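Snack box 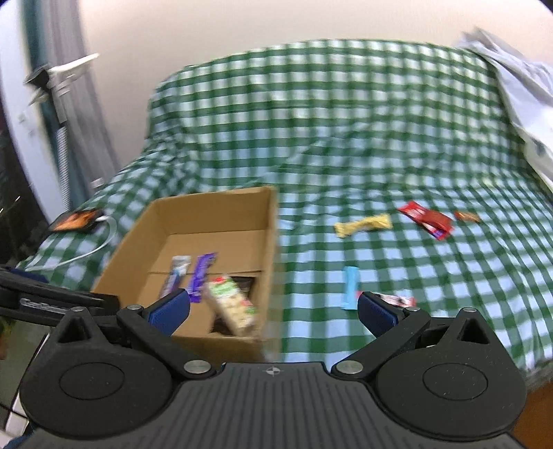
Sarmīte Sepp, contributing editor, household section

A snack box is an open container, usually of cardboard, in which small wrapped foods such as bars and chocolate are kept together. It may be packed as a gift, for a journey, or for sharing at home.

Packing

Any clean carton can serve. The flaps are often removed, so that the contents can be seen and reached from above. Narrow bars may stand upright along the walls, while wider packages lie flat or at a slant in front of them. The box is commonly filled on a table or on a bed covered with a cloth, gingham being one popular pattern.

Keeping

Chocolate should be kept away from heaters and direct sun. In the household handbook of Rozália Kerekes, boxes for guests are checked every January and older bars are moved to the front.

See also: Lunch box; Picnic basket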